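Questions fréquentes — Louer la salle Zarnden

Peut-on visiter avant de réserver ?
Bien sûr, et nous vous y encourageons vivement ! Écrivez à Eleni Stoyanova, qui vous proposera un créneau et répondra à toutes vos petites questions (même celles que vous n'osez pas poser).

Combien de personnes la salle accueille-t-elle ?
Nous allons jusqu'à 30 convives assis. Pour un buffet debout, parlons-en ensemble, car tout dépend de la place que vous voulez garder pour danser.

Faut-il verser des arrhes ?
Oui, un tiers du montant à la réservation, le reste le jour de la remise des clés. Les dates d'octobre partent très vite — pensez-y si vous préparez un anniversaire d'automne.

Peut-on apporter son propre repas ?
Avec plaisir. Beaucoup de familles cuisinent elles-mêmes, d'autres font appel au traiteur Kiều, à quatre rues de chez nous, dont les rouleaux ont déjà sauvé plus d'une fête improvisée.

Et la musique ?
Elle est la bienvenue jusqu'à minuit. Ensuite, nous vous demandons de baisser le son et de fermer les fenêtres côté cour, où dorment des voisins fort patients.

Comment rendre les lieux ?
Un coup de balai, les poubelles sorties, la vaisselle rangée, et c'est tout. 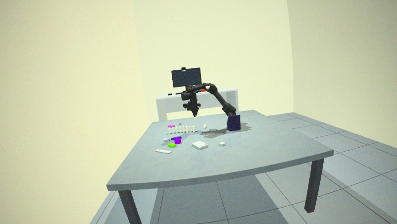 Pour le lavage des sols, nous nous en chargeons le lendemain, c'est compris dans le prix. Si un verre se casse, dites-le-nous simplement — nous ne retenons jamais la caution pour si peu.

Et si je dois annuler ?
Prévenez Bram Brouwer dès que possible. Jusqu'à 30 jours avant la fête, les arrhes vous sont rendues en entier.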